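Personal Finance and Tax Basics
Handout 9: Keeping Records, and How Long to Keep Them

Welcome back! I know record keeping sounds like the sleepiest topic on the syllabus, but I have been looking forward to it since November. Almost every problem we worked through in the first half of the course (basis, depreciation, the home office, the side business that might be a hobby) comes down to whether you can show the paper. So let's get into the paper.

Bring this handout to the workshop session along with your copy of the Drudano case packet. We'll use both.

1. What the law asks for

The general rule is pleasantly short. If you file a return, you have to keep records good enough to support what's on it. For most items the law doesn't tell you what the record has to look like. A receipt, a canceled check, a bank statement, an invoice, a mileage log in a spiral notebook: all of these can count. What matters is that the record shows the amount, the date, who was paid, and what the payment was for.

Some expenses are fussier. Travel, business gifts, and the use of a car fall under stricter substantiation rules, and a judge can't simply estimate them for you if your records are missing. Students always ask about the Cohan rule here (good instinct!). It lets a court make a reasonable estimate of some business expenses when the taxpayer proves that something was spent. It does not reach the categories I just listed, so please don't lean on it for your mileage.

Charitable gifts have their own rules too. Any cash gift needs a bank record or a written note from the charity, and a single gift of $250 or more needs a written acknowledgment, in your hands by the time you file or by the due date with extensions, whichever comes first. People lose perfectly generous, perfectly real deductions over that timing.

2. How long to keep things

These are federal periods. States can differ, and several run longer.

Three years: the ordinary case. The clock starts on the filing date, or on the due date if you filed early.

Six years: if you left out income that comes to more than 25 percent of the gross income shown on the return.

Seven years: if you claimed a loss from worthless securities or a bad debt deduction.

Four years: employment tax records, counted from when the tax is due or paid, whichever is later.

No limit: if no return was filed, or the return was fraudulent.

Notice that the six-year period looks at gross income and not at tax owed. In the packet, Roel Van Rooij leaves a consulting payment off his return and pays very little extra tax once it's fixed, yet he is still well inside the six-year window. Work out the percentage yourself before class. It's a satisfying little calculation. 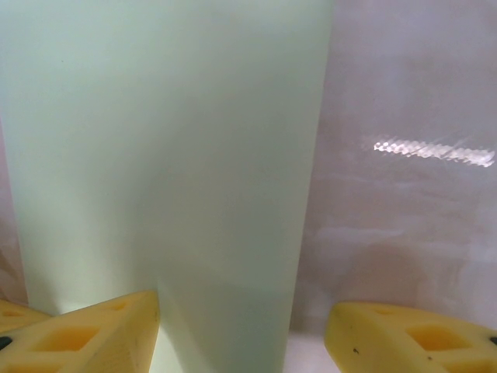
3. Property is different

I love this part, so forgive me if I run on. For anything you own and might sell, keep the records until the period of limitations runs out for the year you sell it. You need them to prove your basis, meaning (loosely) what you have put into the property for tax purposes. Buy a rental house, hold it for 23 years, sell it, and the closing statement from the purchase is still a live document three years after you file for the year of sale.

Keep these together for each property:

Purchase contract and closing statement
Receipts for improvements, such as a new roof or an added room
Depreciation schedules, every year of them
Casualty loss claims and insurance payments
Sale documents

Ordinary repairs don't add to basis. Improvements do. Mark each receipt with an R or an I on the day you get it and your future self will be delighted.

If you received property in a like-kind exchange, keep the records on the old property as well as the new one. The basis carries over, and so does the need to prove it.

4. Worked problem: the Omley shop

Oldřich Havlíček runs a small repair shop under the name Omley. He bought a used workbench system and tools from a supplier called Bashir and paid $1,226. He has the bank statement showing the payment. He can't find the invoice.

Question one is whether he can support the deduction. The statement gives him the amount, the date, and the payee. It doesn't say what was bought. On its own that's thin, but he can ask Bashir for a duplicate invoice, and he should do it now, while Bashir is still in business and still has its own books. A duplicate from the seller is a perfectly respectable record.

Question two is what happens if part of the purchase was for his garage at home. Then he needs the breakdown, and the bank statement is no help at all. He can deduct only the business share, and it's on him to show what that share was.

Question three, for discussion: he filed on time, reported all his income, and sold nothing. When can he throw the invoice away? Careful! If he depreciated the bench, the answer is later than three years from the year of purchase. Go back to section 3 if you're not sure why.

5. Paper or digital?

Either one. The IRS accepts electronic records as long as they are legible, complete, and can be produced when asked for. Thermal paper receipts fade badly, so scan or photograph them early.

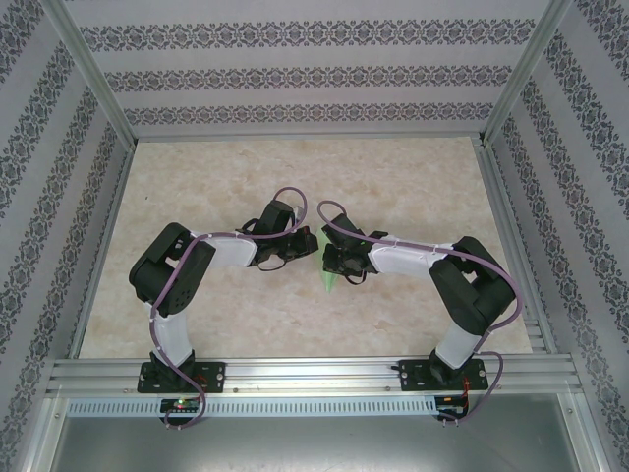
Whatever system you choose, file by tax year first and by category second. I've seen it done the other way around, and it makes pulling a single year for an examiner a miserable afternoon. Keep one backup somewhere other than your home or office. If you use bookkeeping software, export a plain copy at year end, in case you switch programs later and the old file won't open. The Nusance spreadsheet template on the course page is set up in the year-then-category order, and you are welcome to change it to suit yourself.

Copies of the filed returns themselves I would keep for good. They take up almost no room, they help you prepare the next one, and they show that you filed.

6. For the workshop

Read the Drudano packet, tabs one through four. For every document in tab two, write down which line of the return it supports and the earliest year it could be discarded. Two of them support more than one line, so look twice.

Then try this on your own records. Pick one deduction or credit from your last return and see how long it takes you to find the proof. You don't have to share the result with anyone, but do bring your questions about it. They are usually the best ones we get.

Reading for next time: the chapter on estimated payments, through the section on the annualized income method. It's dense, and it's great fun once the table clicks.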